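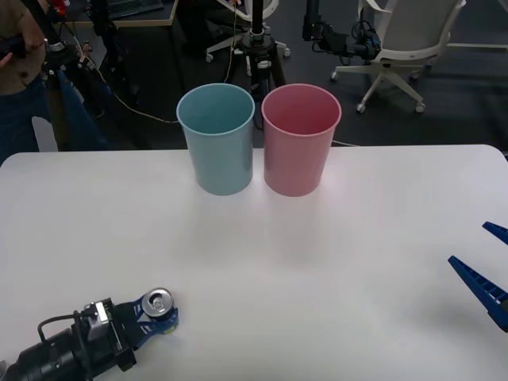

Page last changed: January, 16:20

Plornura support / Table clearing / Ticket 510
Right arm waits at the pink cup and won't stack it
Status: open, workaround in place
Opened by: Trollunlow site
Looked after by: Rami Hamdan

What was reported

Hello all, and thank you for being so patient with me while I got this written up properly. We've had the two-arm table at Trollunlow doing the clearing-up chore, which as most of you know is meant to be the simplest one on the list: a drinks can to be taken off the table by the left arm, and a pair of plastic cups at the back, one blue and one pink, to be stacked by the right arm and carried away together. It's the sort of thing you'd ask a child to do before tea. The left arm has been an absolute treat with the can, I must say. It comes down over it, closes, lifts, and off it goes. The right arm opens its fingers, drifts over its own side of the table, and then stays there. No error, no alarm, nothing in the log except the word "waiting". After a while it times out and goes home, and the cups are still standing where we put them.

It does this on most runs but (annoyingly!) by no means all of them, and I can't make it do it on demand.

First reply, Rami Hamdan

Lovely clear report, thank you. I'd like to start with the dull things if you don't mind, as they so often turn out to be the answer. Could you tell me how close together the cups are standing when it goes wrong? In the picture they're very nearly touching, and the fingers need some room on the near side of the pink one before they'll commit to a grasp. Also there's a bright patch on the tabletop just in front of the pink cup. White matt tops look harmless but they do catch the light, and I've seen the cup finder take a bright patch for part of the cup, or lose the bottom edge altogether. Could you do a batch of 20 with the cups as they are, and then another batch with the lights moved?

Please leave the can in the job for now, even though it's working. I'd like to see both arms doing what they normally do.

From Trollunlow

Done, and with a pot of tea in between. First batch, cups where they've always been: the arm waited on most of them. Second batch, same cups, same places, but with the lamp turned to face the wall: better, but not cured. When it did go for the pink cup it got hold of it nicely, lifted it, and put it down inside the blue one with a little wobble that made everybody in the room hold their breath. So it can do it, which is cheering.

One thing I noticed is that when it fails, it fails early. If it gets as far as moving towards the cup it nearly always finishes.

I also tried pulling the cups further apart. That helped, though I felt I was cheating. People don't leave cups a polite distance from each other when they've finished with them.

Rami Hamdan

You're right, it is cheating, and I'm glad you said so. We'll treat that as a workaround and no more.

The "fails early" remark is very useful. I've been through the files you sent, and the right arm isn't confused about the cup at all on some of those runs. It has found it, it has a grasp worked out, and it's waiting for the left arm to say it's clear. The left arm sends its all-clear once the can is gripped and lifted. The right arm only listens for 300 milliseconds and then goes back to waiting for the next one, and there isn't a next one. So if the left arm is a touch slow closing on the can, the message arrives with the door already shut. It would explain why you can't make it happen on demand.

So I think we have two faults wearing one coat: the light on the table, and the listening time. Would you try the following, in this order, and jot down what happens after each?

1. Put the lamp back where it was, so we're only changing one thing.
2. Open the shared settings on the Plornura panel and find "partner wait". Change it from single to repeat.
3. Restart both arms, left one first.
4. Run the batch with the can in the job.
5. Run it again with the can taken off the table.

While you're there, have a look at the cables on the floor behind the table. There's a beige one and a thin white one running close to the back, and I'd be happier if neither could be brushed by a cup going over the edge. It has no bearing on this fault, I just fret.

From Trollunlow

Cables moved, you can stop fretting.

With partner wait on repeat and the lamp back in its old place, the right arm set off every single time. Hurrah! It then missed the pink cup on a few of them, closing just short, and once it nudged the blue one instead and stood there holding nothing with great confidence. With no can on the table it behaved just the same. So the waiting is sorted and the light is what's left, I think.

Our visitor from Plullcombe asked whether we'd have this in a kitchen yet. I said I'd have the left arm tomorrow for cans, and gladly, but that I'd still be stacking the cups myself. She wanted to know what happens with a mug with a handle, or a glass. I told her we haven't put either on the table. I'd sooner say that than guess, and I think she took it well. For what it's worth, a person does the whole job in a few seconds with their mind on something else, and we're not near that.

Rami Hamdan

That's a fair answer and I'd have given the same one. For a shop floor, where the cups always come in one shape and somebody has chosen the lighting, I'd be fairly hopeful. A kitchen with the sun coming in at a slant is another matter.

I've passed the cup finder part to Altıntaş, who look after that piece, along with the runs where it closed short. Please keep partner wait on repeat, keep the lamp turned to the wall for day-to-day work, and send me any run where it goes for the blue cup first. Those are the ones I understand least.

Still to do

Cup finder: bright patch in front of cup, with Altıntaş.
Partner wait: make repeat the normal setting for every two-arm table. Rami to do.
Cups nearly touching: try again with the lamp turned away, and leave them close together this time. Trollunlow to do.
Mugs and glasses: separate ticket, please, when somebody is ready to start.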